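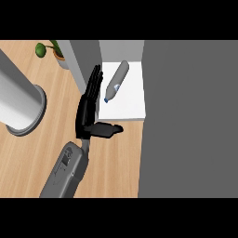
Club de Juegos de Mesa y Cartas Virkevbridge – Secretaría

Acta de la asamblea ordinaria de socios, 20 de junio de 2022

Se abre la sesión con veinte minutos de retraso, según es costumbre, y en segunda convocatoria. La primera sigue figurando en los estatutos y no consta que haya asistido nadie a ella desde la fundación del club.

1. Lectura y aprobación del acta anterior

Se lee el acta de mayo. Un socio pide que donde dice «discusión acalorada» diga «intercambio de pareceres». Otro pide que se deje como está, y se produce un intercambio de pareceres. Se aprueba con la redacción original.

2. Estado de cuentas

La tesorería informa de un saldo de 1302 euros a fecha de hoy. Se pregunta si esa cifra incluye la fianza del torneo de primavera. La incluye, de modo que el saldo es menor, aunque suena mejor el primero. Quedan tres cuotas pendientes de cobro. La mesa recuerda que los morosos pueden votar en todo menos en lo de las cuotas, punto que se introdujo en el reglamento tras una experiencia desagradable.

Se aprueba pagar los 195 euros de la factura de Bamo por las barajas nuevas y los tapetes. Varios socios opinan que las cartas resbalan demasiado. Los mismos socios opinaban que las anteriores se pegaban.

3. Liga interna

Se confirma que la liga termina con empate a puntos entre las parejas de la mesa norte y la mesa del radiador. El reglamento prevé el desempate por enfrentamiento directo, que también acabó en empate. A continuación prevé un sorteo. La pareja del radiador considera indigno decidir una temporada entera con una moneda; la otra pareja no ve inconveniente, si la moneda la pone ella. Se acuerda jugar tres manos suplementarias, con silencio en la sala, extremo este último que se aprueba por unanimidad y con escepticismo.

4. Encuentro con el club de Hekum

Hekum nos devuelve la invitación y propone jugar en su sede. Se recuerda que en la última visita la merienda fue excelente y el resultado no tanto. Hay mayoría a favor de ir. Queda por resolver el transporte, ya que los que tienen coche no quieren conducir de vuelta y los que quieren conducir no tienen coche. Se abre una lista en el tablón.

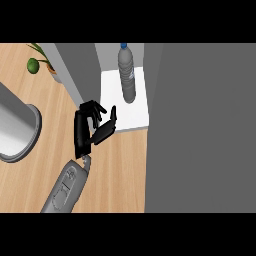 También se debate si los suplentes tienen derecho a merienda. Lo tienen, siempre que viajen. Una socia pregunta si se puede viajar solo a la merienda y la mesa toma nota para estudiarlo.

5. Biblioteca

Sigue sin aparecer el segundo tomo del manual de subastas, prestado en fecha ilegible a una persona de firma también ilegible. Se ruega su devolución sin preguntas. Se propone que en adelante el cuaderno de préstamos se rellene en mayúsculas. Aprobado.

6. Nombre del torneo de otoño

La propuesta de llamarlo Trofeo Bunting obtiene más votos que la de dejarlo sin nombre. Consta en acta la protesta de un socio que prefería «Gran Premio» y que acusa al trofeo de sonar a pájaro.

7. Ruegos y preguntas

Se ruega no comentar la mano anterior mientras se juega la siguiente. Se ruega que quien hizo el ruego anterior se lo aplique. Se pregunta por la cafetera: está en reparación. Se pregunta desde cuándo: desde mayo.

Sin más asuntos que tratar, y con dos mesas ya repartiendo, se levanta la sesión.

La Secretaría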